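Call for Participants: Household Tidying and Packing Study

The Rornach Center for Home Studies invites adults living in the area to take part in Inside, a study of how people put away, pack and store small everyday belongings. Sessions are held through the end of August at the center's offices, 1699 Marciniak Street.

Each participant attends 2 sessions of 30 minutes. In the first, participants are asked to clear a table of personal items and place them wherever they consider suitable. In the second, they pack a similar set of items for a short trip. There is no correct way to complete either task, and participants are not timed against one another.

Items with cords, bands or awkward shapes are of particular interest to the study – many people report that these are the last things to be put away. Headphones, chargers and reading lamps are therefore included in every set.

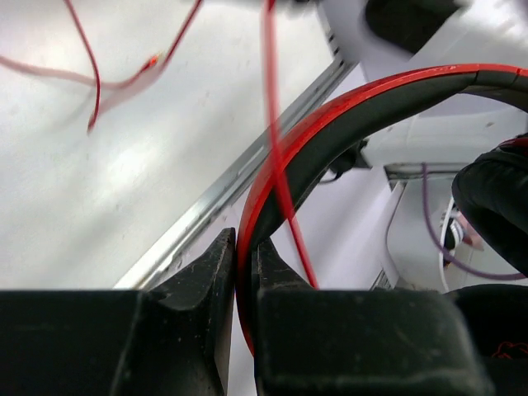

Headphones with a red and black headband, and a thin red cable in front of it.

Participants may handle all items freely, including winding, folding or bundling them. A short interview follows the second session and covers storage habits at home, shared spaces, and items that are often misplaced.

Applicants must be 18 or older and able to stand or sit comfortably at a table for the length of a session. No special skills are required. Both left-handed and right-handed applicants are encouraged to respond. Employees of Bistach, which supplies the storage boxes used in the study, are not eligible.

The study has places for 260 participants. Those who complete both sessions and the interview will receive a gift card. Travel costs within the city are reimbursed on presentation of a receipt.

To apply, please submit the form available at the front desk or write to Zuzanna Pietrzak, Study Coordinator, at the address given above. Applications should state the hours at which the applicant is available – sessions begin at 9:00 a.m., and the last one starts at 5:30 p.m.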